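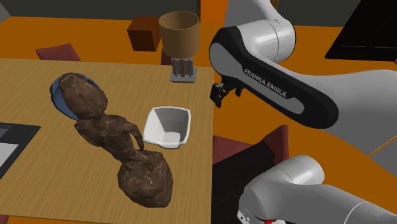 Rented Test Rooms Are Worth Paying For, With Limits

The people who sell simulated rooms for robot testing have a simple pitch. You have an arm and a program that is supposed to run it. You don't want to spend your spring setting objects on a table, watching the arm miss them, and setting them back. So you send the program to a service, it runs in a rendered room with a rendered arm, and you get a score.

I have used one of these services, Linholm, since January. I work for a small shop that fits arms for packing and sorting jobs, and we don't have a simulation team. My opinion is that Linholm is worth the money for a shop like ours, that its scores should be trusted less than its salespeople would like, and that the odd-looking scenes are the best part of it.

The scenes first, because that is where most of the complaints come from. The one at the top of this page is from our account. It has an orange floor, a tan lamp at the back of a wooden table, and a brown figurine on its back with its head resting on a blue bowl. The instruction that went with it was to move the white bowl over beside the lamp. No customer of ours will ever ask for that. When I showed it to Sixten Isaksson, who runs our installs, he asked why we were paying to practice in a furniture store.

I understand the reaction. Our customers have gray conveyors and cardboard. But a program that has only seen gray conveyors and cardboard learns things you didn't mean to teach it. We had one that did very well in our own shop and fell apart at a customer site in Stendthorpe, where the floor was painted a different color. The arm was the same, the cartons were the same, and it reached short nearly every time. Linholm's strange rooms would have caught that on the first afternoon. We know because we later ran the old program through them, and it failed on bright floors in just the same way.

The clutter matters too. A lumpy brown shape lying across a table next to the thing you want is a fair stand-in for a torn bag or a crushed box. What the program needs to show is that it can go for the right object and leave the wrong one alone. I would rather find out it can't in a made-up room.

The price is where I expected to be annoyed, and I wasn't. We pay by the run, with no seat fees. The catalog had 1036 scenes when we signed up, and you can filter them by arm, by table height and by how crowded the table is. Results come back within 24 hours, usually overnight. Compare that with a technician resetting objects by hand for a week, and the bill looks small. Setup took me two days, most of it spent matching our camera position to theirs. The instructions for that step are poor. They assume you already know which way their axes point, and I had the view upside down for a whole morning.

Nga Khổng, who writes most of our control code, has the strongest case against the service, and I don't think it should be brushed off. Her point is that contact is where real jobs go wrong, and contact is where simulation is weakest. A gripper hanging over a table in a rendered room tells you whether the arm got to the right place. It tells you much less about what happens when the fingers close on something slick, or soft, or heavier on one end. She took a program that passed all of its bowl tasks and ran it on a real table in our shop with real bowls. It dropped a good share of them. The approach was fine. The grip was bad, and the simulated bowls had been forgiving about it.

Linholm does let you change friction and weight, within a range. I would call the controls adequate. The trouble is that you have to know what numbers to put in, and if you knew that, you would have already done the measuring you were hoping to avoid. The default values are generous. A new customer who leaves them alone will get a higher score than the program deserves, and nothing on the results page says so. I think that is the worst thing about the product. A line of plain text next to the score would fix it.

The scores have a second problem. The standard package runs each scene 10 times and reports the share that worked. That is thin. One lucky run moves the number enough to change what a manager thinks of it. You can buy more runs, and you should, at least on the scenes that look most like your job. The sales material gives the share in large type and leaves the run count in a pop-up, and I have already seen a competitor quote one of these scores to a customer as if it settled the matter.

We looked at one other service before signing. Dredia builds scenes to order from photos of your own site. The work they showed us was very good, and the conveyors looked like conveyors. It also cost far more, took weeks to deliver, and gave us one room. For a big plant with one line that will not change for years, that may be the right purchase. For us it would have meant paying a lot to repeat the Stendthorpe mistake, with a program tuned to a single place. Sixten still prefers it. He says customers believe a picture of their own floor, and he is right about that, but I don't think what convinces a customer should decide how we test.

There is an argument, which I hear from people in larger firms, that all of this should be done in-house with free tools. If you have the staff, do it. The free tools are capable and you will understand your own friction values much better. We priced it, and it came to one engineer for most of a year before the first useful result. A shop our size doesn't have that engineer, and if we did, she would be at a customer's site.

So we have kept the account. Programs go through the Linholm scenes first, crowded tables and loud floors included, and anything that can't find the right object there goes back for more work. What passes goes to the real table in our shop, where Nga has her own set of objects and her own opinion of how many drops are too many. The simulated score stays in our notes. We don't put it in quotes to customers, and I would be wary of a supplier who does.

I have asked Linholm to print the friction settings and the run count beside every score. Their support desk said the request had been passed along. We renew month to month.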